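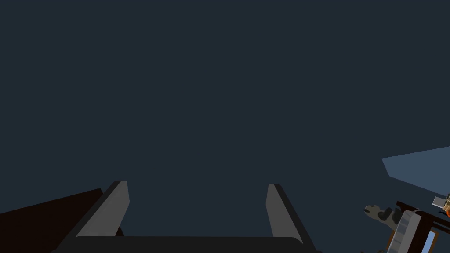 El Planer es un tablero de pared magnético para el estudio o la cocina, y llevábamos mucho tiempo con ganas de tenerlo en el catálogo. Lo diseñó Olesia Hutsuliak para la casa Insaurralde y viene en una sola pieza, sin marco, con las esquinas apenas redondeadas. De los colores disponibles, mi favorito es el azul pizarra oscuro, liso y sin textura, igual que ese fondo sobre el que destacan los grises: pones encima una nota clara o una postal y parece que se enciende (¡de verdad, probadlo!). También lo hay en arena y en verde musgo, pero el azul es el que tengo yo en casa.

Se escribe con tiza líquida y se borra con un paño húmedo. Conviene dejar secar bien el trazo antes de pasar la mano, sobre todo con el blanco, que es el más cremoso.
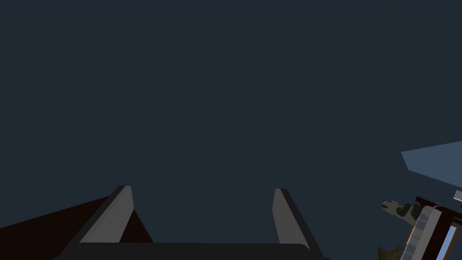

Para colgarlo bastan 2 tornillos y un nivel. El soporte trasero, el mismo de la serie Drisdale, deja un pequeño margen para corregir si el taco ha quedado algo torcido, y eso en paredes viejas se agradece muchísimo. Se puede poner en vertical o en horizontal, y si juntáis varios la unión casi no se nota.

En la caja van el tablero, el soporte, los tornillos con sus tacos y 3 imanes Zundar, pequeñitos pero con una fuerza estupenda: el mío sujeta el calendario entero y todavía le caben dos recetas detrás.

Referencia: Planer 272
Fabricante: Insaurralde
Acabado: mate
Colores: azul pizarra, arena, verde musgo
Montaje: vertical u horizontal
Garantía: 2 años

El verde musgo vuelve a estar disponible en julio. Si lo queréis en ese color, dejadnos el correo en la ficha y os avisamos en cuanto llegue.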